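Braços na cozinha de ensaios: o que mudou até agora

Desde março que a cozinha de ensaios da Calholm tem dois braços robóticos na bancada, fornecidos pela Primenora. A promessa era libertar a equipa das tarefas repetitivas. Três meses depois, convém olhar para quem lá trabalha antes de repetir o folheto.

Mexer uma taça com uma espátula é coisa que qualquer colega faz enquanto fala ao telefone. Com os braços, alguém tem de pôr a taça no sítio certo, confirmar a pega e ficar por perto. Chamam a isto supervisão, e não aparece em nenhuma folha de horas.
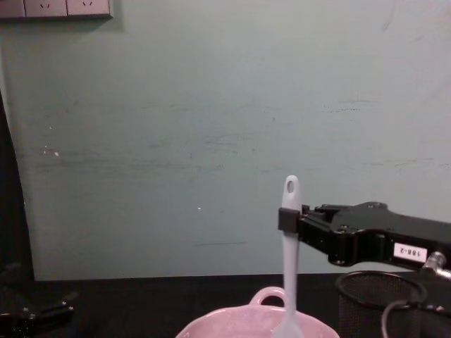
A Primenora fala em 2.364 ciclos completados. Falta saber quantos precisaram de uma mão humana a meio, número que pedimos e ainda não recebemos. A formação durou 60 minutos e foi dada a duas pessoas por turno – as restantes aprendem a ver fazer.

Há quem goste da mudança, sobretudo quem tinha dores no pulso ao fim do dia, e isso deve contar. Mas as pausas passaram a depender do ritmo da máquina, e a descrição de funções continua igual à do ano passado.

A direção quer estender o sistema à linha Zernomeo no outono. Antes disso, gostávamos de ver por escrito quem responde quando o braço para e a quem se paga esse tempo. Quem trabalha na bancada pode enviar-nos o seu relato até ao fim de junho.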